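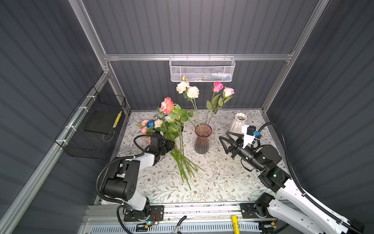
Dilani Biswas asks whether you're meant to leave roses in the first vase until they drop, or whether it's worth shifting them to another one partway through.

I shift mine. It takes a quarter of an hour and I do it before breakfast, when the kitchen's cool. Thread on how, with the pink glass vase and the white ceramic one.

---

The water goes first. When it looks dark in the glass, I don't top it up. Fresh water on top of old water is still old water.

Clear or tinted glass is good for this reason. You can see what's going on in there. With ceramic you have to go by smell or by the calendar, and I go by the calendar: every second morning.

---

Wash the empty vase even if it looks clean. The white one has a pleated surface, and dust sits in the grooves. Old toothbrush, drop of dish soap, hot tap.

Inside is more important than outside. A bottle brush does it. Rinse until nothing feels slippery, then leave it standing until you're ready.

---

I put the vine print cloth down first. It's cream with leaves and little brown flowers, and a bit of leaf or pollen doesn't bother me on it the way it does on a plain one. It goes in the wash with the tea towels.

---

Take the stems out one at a time. If you grab the lot, the leaves catch on each other and you lose petals off the big cream ones. Those full, peony-looking roses are the worst for it. Hold them low on the stem and don't touch the head.

---

Cut each stem on a slant and get it straight into water. I take off a thumb's width, more if the end has gone brown or soft.

Sharp secateurs or a knife. Kitchen scissors squash the stem. I used kitchen scissors for years and my roses lasted as long as you'd expect.

---

Strip any leaf that will sit below the waterline. Leave the ones above. The pink roses have nice leaves and I keep as many as I can, otherwise the stems look like sticks.

---

How much water: the white vase takes 400 mL before it's too full to move without spilling. I measured it once with the baking jug and wrote it on a bit of masking tape on the bottom.

If you use the sachet of flower food, check what it's made up for. Mine is for a litre, so less than half goes in and the rest gets folded over and pegged shut.

---

Order I put them in:

- cream roses first, low, leaning a bit to the left
- pink ones on the right, the brighter one higher than the pale one
- the yellow bud last, at the back, left tall

That's close to how they sit in the glass now. I liked it, so I'm not changing it.

---

Shahnaz Wickramasinghe reckons the yellow bud should be cut down to match the rest. I've left it long. A bud on its own doesn't take up much room and it gives the top some height. If it opens I might cut it.

---

On cutting tall stems down for a round vase: go slowly. Hold the stem against the outside of the vase, look, cut, look again. I've taken too much off in one go plenty of times and ended up with a rose in an egg cup.

---

Things I've tried in the water:

Sugar and a splash of vinegar. Fine, but the water went cloudy sooner.

A coin. Nothing that I could see.

Lemonade. Sticky vase, ants by lunch. Not again.

Plain water, changed often, does almost as well as the sachet for me.

---

Where to put them after: out of direct sun, off the top of the fridge, and away from the fruit bowl. Ripe bananas are hard on cut flowers. Ours live on the sideboard, at the hallway end, where the light comes in sideways in the afternoon.

---

A few people are asking about the pink vase. It's from Abeysekara, the homewares place next to the chemist, and I've had it since my last flat. It flares a little at the top so the stems spread without any tape or wire. They had it in green as well. I don't know if they still carry it.

The white one came from a garage sale, no name on it that I've found.

---

Lwazi Xaba wants to know if any of this works for tulips. Partly. Clean vase, yes. Slanted cut, I do it but I can't say it matters. Less water, a few centimetres, and they'll keep growing in the vase and bend wherever they like. I let them.

---

And to Dilani's second question, about what to do when one goes before the others: pull it out the same day. Dump its water too, wash, refill. The rest can close up the gap, and once there's only one good rose left it goes in a jar beside the kettle.

Glass vase gets its scrub next. I'll post the method for the stain at the bottom of the ribs once I've found the rice.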